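**Ticket 324 — Cup cell, grip drifts and cups come out dented**
Opened by: Kayode Ibrahim
Assigned to: Nektarios Papadakis
Site: Cinasstead, back bench
Status: closed, with one follow-up (see end)

Reported: the arm closes too far on the thin white cups and not far enough on the black one. The fault comes and goes. Restarting the controller clears it for a while. First seen after the fingertips were re-covered. 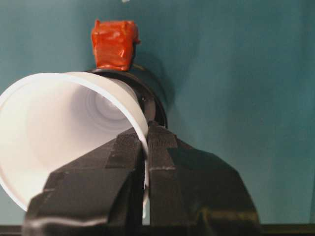
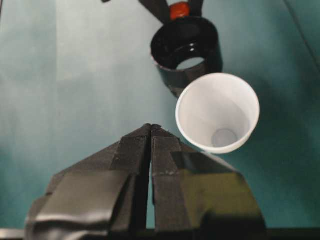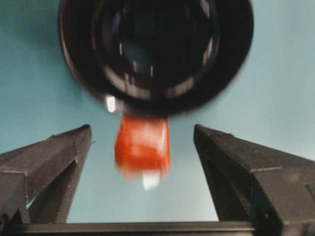
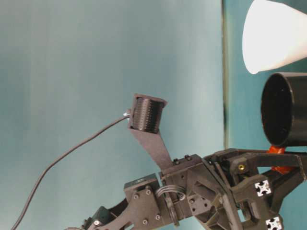

*Cup cell at Cinasstead: three wrist camera views and one from the fixed camera (last).*

**Entry 1 — Papadakis, January 3, 2026**

Read Kayode's notes and went through the pictures on the ticket before touching anything. In the first one the gripper has the white cup pinched just below the rim. That is the softest way to hold one of these, so any extra closing travel ends up in the cup wall. I want to know how much extra there is before I change any settings.

Checked so far:

- Supply voltage at the gripper servo, arm idle and arm moving. Steady both times.
- Controller log for the last 40 cycles. No dropped commands.
- Mounting screws on the servo block. All tight.
- Wrist camera cable. Moves freely through the whole range and doesn't pull on the connector.

Ran the jog routine with nothing in the fingers. Commanded close is 200 counts from open. The fingers touch before the command ends, and the servo keeps pushing until it times out. It should stop on contact. So the zero is off, or the fingers are thicker than the program thinks they are.

**Entry 2 — Papadakis, same day**

Asked Italo Valentini what went on the fingertips at the last service. He used the Melis grip tape, two layers, and says the sheet in the cell binder calls for two. The binder sheet is for the old fingers. The current ones are the Flallon print and they need one layer. The old sheet has now been pulled from the binder.

Peeled both tips back to bare plastic and cleaned them with alcohol. One layer of Melis tape on each, pressed down and left under a clamp over lunch. Do not skip the clamp. Without it the corner lifts after a day and catches on cup rims.

Re-zeroed the gripper afterward:

1. Power the arm, leave the gripper free.
2. Close the fingers by hand until the pads meet. Don't squeeze.
3. Set zero from the service page.
4. Open to full, then close at slow speed and watch for the contact stop.
5. Save, power off, power on, repeat step 4.

Step 5 failed. The contact stop worked before the power cycle and not after.

**Entry 3 — Papadakis**

The saved zero was being overwritten at startup. Found the reason in the startup file: an old line that loads a fixed offset of 100 counts. Beat Wieser put it in as a workaround when the Grumell controller first arrived and would not keep its settings. The firmware has been updated twice and the workaround is no longer needed. Beat confirmed by phone that it can go.

Commented the line out, with a note and the ticket number. Power cycled three times. Zero held each time and the contact stop worked each time.

This also explains why a restart seemed to help. Kayode was re-zeroing by hand after most restarts, on the advice of the old sheet, and the good zero lasted until the next power-up.

**Entry 4 — Ibrahim**

Ran the normal job with white cups, then the black piece, then mixed. No dents in the white ones. The black one went through without slipping.

One thing I noticed — the left finger reaches contact slightly before the right. You can only tell at slow speed. It doesn't affect the grip as far as I can see, but I'd like it looked at.

**Entry 5 — Papadakis**

Looked at it. There is a little play in the linkage on the right side. Snugged the pivot bolt by a quarter turn, which helped, and any more than that makes the joint stiff. The bushing is worn and should be replaced. None in the drawer. Barış Tokgöz is ordering a pair so we can do both sides together.

Until they are in:

- Check the pivot bolt at the start of each shift. Finger tight plus a quarter turn.
- Keep the close speed at the slow setting for white cups.
- If the contact stop fails, stop the job and add to this ticket. Don't re-zero and carry on, or we lose the evidence.

**Entry 6 — Valentini**

New tape sheet printed and put in the binder: one layer, alcohol first, clamp. Old two-layer pads thrown out so they don't get reused. I also marked the tape roll with the finger type it goes with.

**Resolution**

Cause: two layers of grip tape on fingers that take one, plus a leftover offset in the startup file that replaced the saved zero at every power-up.

Fix: pads redone with one layer, gripper re-zeroed, startup line commented out.

Follow-up: replace both linkage bushings when they arrive, then re-zero and run the slow close test again. Assigned to Papadakis, parts with Tokgöz.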